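Two-armed robot at the cold preparation counter: what happens to existing duties?

Asked in Workplace and Employment, 2025-12-02
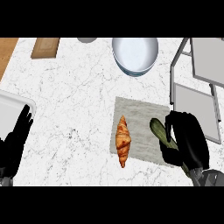 Simulated view of the counter task: one hand holding a green vegetable, with a croissant on the cloth beside it.

The canteen at which I am employed, operated by Prenelska, intends to introduce a two-armed robot for clearing and laying out the counter. Staff were shown the simulation in November. There are 17 of us in the kitchen, and four are assigned to the counter each morning. Management has stated that no posts will be lost but that duties "may be adjusted". Is the employer required to set out those adjustments in writing, and may we request training before the start date?

Saeed Kordestani

Much depends on the wording of your contract. Where the duties listed in it are to change in substance, you should ask for written particulars and a period in which to respond. At Fleritz, where I served as a staff representative for over nine years, a similar system was introduced in the packing area. Lifting was reduced, but two colleagues found that their day now consisted mainly of watching the machine and correcting misplaced items. They found this more tiring than expected – breaks had to be rearranged. I would advise requesting training in paid hours, and a named person with authority to stop the equipment.

Raghda Chamoun

Please also ask who cleans the hands. In our kitchen this was added to the closing shift with no extra time.

Garnar

Ask your union. Ours dealt with it.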